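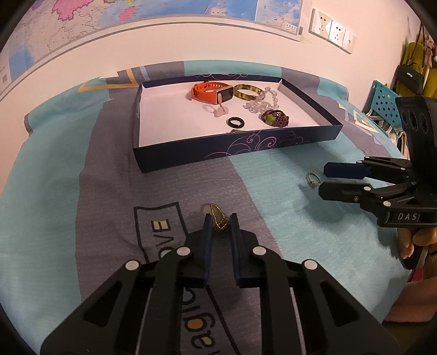
Bromelel small-jewelry handling set: README

Maintained by Burgi Steiner, sorting desk, Kiltance
Second reader: Leopold Bachmann
Status: in use for the Flidon trial, wording under review since December

What this is

Bromelel is a set of 4000 short clips of people moving costume jewelry with hand-held grippers. Flidon wants to train a two-armed sorting station on it and put that station in our returns room at the Mfaume site. I was asked to write the card because I have worked the returns desk longest and because I complained about the first draft. It called the work "simple pick and place." I have taken that phrase out everywhere I found it.

Most clips use two grippers at once, with an open box lid standing in for our sorting tray. The items are the sort of thing that comes back in a mixed bag: thin rings with a stone, a bangle, clear faceted beads, a watch with an orange strap. The surface under them in many clips is a striped, printed bedspread. Our desk has a flat gray mat. I would like readers to keep that difference in mind when they get to the results.

What is in the folder

clips/ The recordings, one subfolder per session.
notes/ One text file per session, typed by the person who held the grippers. Some are a single line. Please read them anyway.
labels/ Start and end of each pick, and the kind of item.
dropped/ Up to 700 clips left out of training by Flidon. We asked for them to stay in the package.
held_out/ 89 clips for testing, chosen by Leopold and me.

The folder names changed once. If your script looks for "failures" it should now look for "dropped". I preferred the old name.

How the work is done now

A bag arrives from a shop. One of us tips it out, pulls apart whatever has tangled, checks stones and clasps, and sorts the pieces into repair, resale or scrap. Going by the stock list, a busy month brings in 2000 bags. The sorting itself is quick. The time goes into the checking, and a good deal of the checking happens in the fingers while the piece is being moved. A loose stone clicks. A cracked bangle gives a little when you squeeze it.

None of that is in the labels. The labels say "ring, start, end." A station trained on them may learn to get a ring from one place to another, and that would be a fair piece of engineering. Whether it takes any work off the desk depends on who does the checking afterward, and the trial plan has no line for that.

What changes for the people at the desk

Flidon's plan has two people feeding the station and one person clearing what it rejects. At present three of us sort. So the head count is the same on paper, and the management summary says so in bold. I don't dispute the number. I do dispute that it is the same job. Feeding a machine at its pace is a different day from sorting at your own, and the person on rejects gets every knotted chain in the building and nothing else.

We have asked for these things in writing:

The reject seat rotates, at most half a shift per person.
Anyone at the desk can stop the station without giving a reason.
Pay grade stays with the checking skill even if the checking moves to another table.
Session notes are never used to compare one person's speed with another's.

The first two have been agreed. The third is "being looked at." On the fourth we got a friendly answer that did not contain the word never.

Thin rings

Rings make up a large share of the clips, and they are where I would look first if I were judging this set. A gripper with flat pads can take hold of a band from either side. Which side the setting ends up on matters to us, as pressure on a setting is how stones come loose. The labels do not record it. Leopold has started adding a column by hand, with three values: setting against a pad, setting near a pad, setting clear. He is through the held-out clips and a small part of the rest.

In the clip shown next, by his scheme, the silver-colored ring between the two dark blue pads counts as "near": the dark stone is close to the left pad. The other gripper has a slender gold-colored ring at its tip, and with no stone to place it gets a blank. 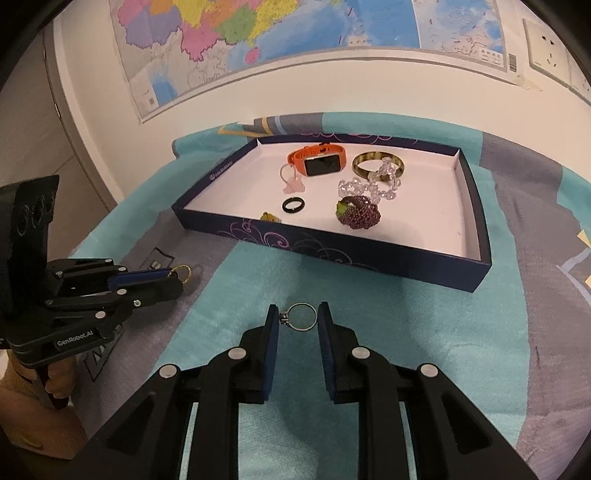

Will the station decide what goes to scrap?

For the length of the trial, a person decides. The station may only move pieces between trays, and a tray marked for scrap has to be signed off by someone at the desk. After the trial the rule lapses unless it is renewed, so we have asked for the renewal date to be posted in the returns room.

Known problems

The people holding the grippers could see the whole bed and lean over it. Fixed arms will not be able to lean. I have been told this is less of a problem than it sounds, and I am waiting for a test that shows it.

Tangles are under-represented. Whoever set up the sessions laid pieces out with space between them, which makes for clean picks and a poor likeness of a returns bag.

Item names are uneven. "Bracelet" and "bangle" are mixed up in the early sessions, and "brooch" and "pendant" nearly everywhere.

Hands and forearms appear in many clips. Faces should not. If you find one, write to me and the clip comes out the same day.

There is no sound. See the remark on loose stones.

Using the held-out clips

Please do not train on them, tune on them, or look through them to see what the hard cases are. Report the share of picks where the piece was set down whole and in the right tray. Picks where a person stepped in count as misses, including the ones where the person "only nudged it." Flidon's first report counted nudges as successes, and the figure fell when we took them out.

If you report a time per piece, include the time spent feeding and clearing. We will ask for it anyway.

Changes

"dropped" added back to the package.
Setting column begun by Leopold.
Sentence claiming the set "reflects real working conditions" removed. It can go back in when someone records at the desk, on the gray mat, with a bag nobody has untangled first.

Contact

Burgi Steiner, returns room, Mfaume site. I am at the desk until 3 p.m. and do not read messages while sorting.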